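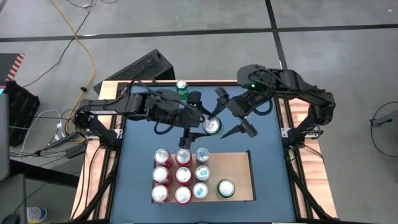 ## 4. Setting up a shared recycling and water station

This section covers the Addo station used in apartment courtyards and on neighborhood blocks. Read section 3 first if the site has no paved pad. One station serves up to 138 households. For larger blocks, order a second unit from Hultell and repeat the steps below.

### 4.1 Before you start

Check that the following are on site:

- the Addo base, lid and four bin inserts
- the rain tank with its filter screen
- the Zendel fill sensor and mounting plate
- the site permit, posted where residents can read it

**Note:** Stulalano blocks built on the old street grid have narrow service lanes. Measure the lane before delivery. The collection cart needs 10 feet of clear width to turn.

### 4.2 Placing the base

1. Mark the corners of the base on the pad with chalk.
2. Keep the base at least 2 feet from any wall, gas meter or basement window.
3. Set the base down with the hinge side facing the building.
4. Check for level in both directions. Shim the low side if needed.
5. Bolt the base to the pad. Tighten opposite corners in turn.

**Caution:** The base is heavy. Use two people or a hand truck. Do not drag it across paving stones.

### 4.3 Connecting the rain tank

1. Remove the blank cap from the downspout collar.
2. Fit the filter screen with the mesh side up.
3. Push the hose onto the tank inlet and close the clamp.
4. Run the overflow hose to a planted bed or a storm drain. Local rules differ on this, so check the permit.
5. Open the tap and let the first fill run out.

**Caution:** Tank water is for gardens and for rinsing bins. It is not safe to drink. Attach the supplied warning label next to the tap.

### 4.4 Fitting the fill sensor

1. Screw the mounting plate to the underside of the lid.
2. Slide in the Zendel sensor until it clicks.
3. Close the lid and hold the test button until the light turns steady.
4. Enter the pickup day on the keypad. The factory setting is Sunday.

If code 19 shows, the sensor cannot read the bottom of the bin. Empty the bin, wipe the lens and test again.

### 4.5 Sorting labels

Apply one label to each insert: cans, glass, paper, food scraps. Place the food scraps insert on the shaded side. In January, or whenever the pad may freeze, leave the tank tap open and disconnect the hose.

Go to section 5 for the collection schedule.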